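Speaker notes — Holding quality in batch-baked oatcakes and soda bread
Samina Qureshi, Rotemard Bakery
Slot: 14 minutes plus questions

Slide 1. Title
Say name and bakery. Thank Hajnalka Balogh for the flour figures used on slides 3 and 4. Handout is at the back of the room.

Slide 2. The problem
Soda bread goes stale faster than yeasted bread of the same weight. We bake at 4 a.m. and the shop wants it saleable at closing time. Customer complaints were of two kinds: dry crumb and a soapy taste. Treat them separately. The first is water, the second is bicarbonate.

Slide 3. Flour and water
Wholemeal takes up liquid slowly. If the dough feels right straight after mixing, it will be too stiff by the time it reaches the oven. We now mix it wetter than looks sensible and leave it for two minutes before shaping — no longer, as the gas starts to go. Buttermilk is weighed, never poured by the jug. Pause here, people usually write this down.

Slide 4. Bicarbonate
Old recipe used a heaped spoon. Heaped spoons from three members of staff gave three different weights. Sieve it with the salt into a small portion of the flour, then add to the rest. Brown specks in the crust mean it was not sieved. Mention that a sourer buttermilk will cover a slight excess and a mild one will not.

Slide 5. Oatcakes
Medium oatmeal, a little fine to bind. Water just off the boil. Roll at once, as the dough cracks on cooling. Dry them in a falling oven after the main bake. Test batch was 1,000 oatcakes, of which 27 broke in packing. Earlier method lost 75 from the same number. Do not claim the whole difference for drying; the trays were changed too.

Slide 6. Cooling and wrapping
Racks, no cloth, for oatcakes. Cloth over soda bread if a soft crust is wanted. Wrap only when the base is cold to the hand. 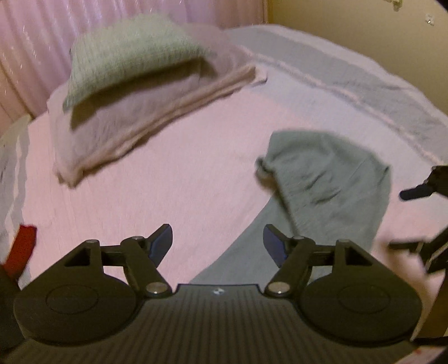 Slide 7. Hand-held gripper over a pale pink sheet.

Slide 8. What we have not solved
Seeded loaves still crumble at the cut face. Finer seed helped slightly. Next trial is in September, with part of the seed soaked overnight.

Likely questions
Freezing: yes for soda bread, sliced, same day. Gluten-free: not tested. Milk and vinegar in place of buttermilk: works, paler crust, weigh both.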